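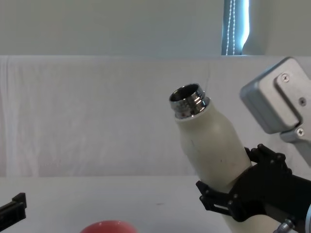

Slide 1: Insulated bottle, cap off.

Opening (slow down, wait for the door to close)
Thanks, Intan. I was asked to talk about hydration at work and I said yes before I saw the title on the program, "Drink Your Way to a Better Day". I didn't write that. My own title would have been "Are You Thirsty?" and the talk would have taken two minutes.

Show of hands: who has been told to drink eight glasses a day? Who told you? Wait for answers. Last November in the other office I got a mum, a gym, a calendar and a dentist. I didn't get a single doctor, though one fellow said his sister was a nurse.

Where the number comes from
Careful here, don't overclaim. The history is murky and people argue about it. What I can say is that there's no good evidence that every healthy adult needs eight glasses of plain water on top of everything else. Food has water in it. So do tea, milk and soup. Yes, coffee counts too. Somebody always asks, so say it now and save the time later.

Ask: eight of what? A glass at my place holds 220 mL. The ones Quentin Aubert has in his kitchen hold 333, he measured them for me. Eight of his is nearly a litre more than eight of mine. Same rule, same man following it, different house. 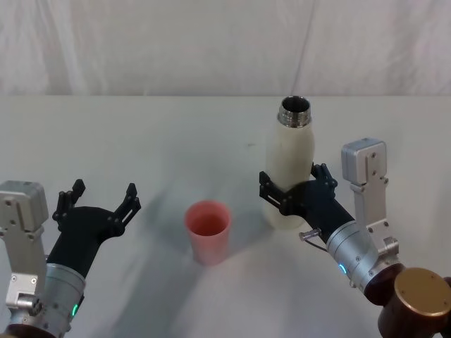

What the wellness program claimed
Background for anyone from outside: Cevby came to us with a hydration challenge. App, stickers, a leaderboard. Staff logged every drink for 6 weeks and at the end we got a report saying they felt more focused.

My problems with it:
- They asked people who had signed up for a hydration challenge whether hydration had helped.
- No comparison group. Ilango Reddy asked for one at the planning meeting and was told it would be "demotivating".
- The weeks they picked ran straight into the holidays. I feel more focused going into the holidays too.
- "Focus" was one question with five smiley faces.

Don't be mean about the people who ran it. They were friendly and they answered my emails. Tamunoemi Obi enjoyed it and she's in the second row, so be fair. She says she gets fewer headaches now. Maybe she does. She also changed desks that month and got away from the window glare, and we can't pull those two apart after the fact.

If running late, skip to Urine charts.

Fancy water
Keep this short, it turns into a rant. Istance sent a rep with a brochure on "structured" water. I asked what the structure was and how long it lasted once you'd swallowed it. He said he'd get back to me. Hugo Boyer has the brochure if anyone wants a look during the break.
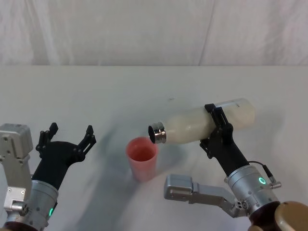

Same question for electrolyte powders. If you've been roofing all day in the heat, or you've had a stomach bug, there's a case for them. If you've been in a budget meeting, I'd want to see some evidence before I paid for a tub.

Urine charts
Yes, the one on the back of the washroom door. Pale is generally fine, dark may mean have a drink. It's a rough guide. Vitamins and beetroot will both throw it off. I don't mind the chart, I mind the laminated sign underneath it saying clear is the goal.

Who should ignore me
Read this part out word for word. Kidney stones, heart failure, some medicines, pregnancy, older people who don't feel thirst well, anybody working in serious heat: follow what your own doctor or pharmacist says. Too much water can hurt you as well, mostly in long endurance events.

Wrap up
Thirst works pretty well for most healthy adults on an ordinary day. Keep water where you can reach it. Be suspicious of a rule that comes with a subscription.

Questions. If it's the alkaline one again, ask which study, and let them look it up. Hand back to Intan for the parking announcement.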